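Cumel 紙資料保管サービス よくあるご質問

Q 保管できる資料の種類を教えてください。
A 帳簿、図面、契約書、書簡など、紙を主体とする資料が対象です。写真フィルムと磁気テープは受託していません。

Q 申込みの最小単位はありますか。
A 保存箱1箱から受け付けます。8箱を超える場合は、事前に目録の提出が必要です。書式は任意ですが、箱番号と資料名は必ず記載してください。

Q 保存箱は指定品ですか。
A 中性紙製のLorari型を使用します。1箱の収納量はA4用紙で厚さ76ミリまでです。超過分は別箱に分けてください。

Q クリップやホチキス針は外す必要がありますか。
A 金属の留め具は錆の原因となるため、収納前に外してください。綴じ順を維持する場合は、中性紙の帯で束ねます。粘着テープと付箋は使用できません。
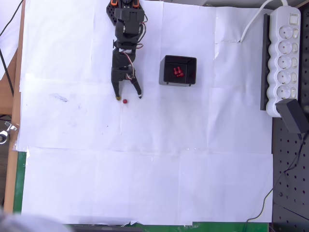
Blair Menziesさんからは、糊付けされた付箋を無理に剥がすと文字まで取れるのではないか、との指摘が寄せられました。剥離しにくいものはそのまま収納し、目録の備考欄に「付箋残置」と記入してください。処置の要否は受入時に判定します。

Q 折り目のついた図面はどう扱えばよいですか。
A 広げられるものは平置きとし、間に薄葉紙を挟みます。折り目に亀裂がある場合は展開せず、現状のままお預けください。

Q 保管中の閲覧はできますか。
A Leiva閲覧室で可能です。希望日の5営業日前までに箱番号を添えて申請してください。1回の閲覧は3箱まで、持込み筆記具は鉛筆に限ります。

Q 料金の改定予定はありますか。
A 11月に改定します。改定前に受託した箱には、契約期間の満了まで現行料金を適用します。

Q 解約時の返却方法を教えてください。
A 窓口での引渡し、または着払いの配送です。配送では外箱を二重にし、目録の写しを同封します。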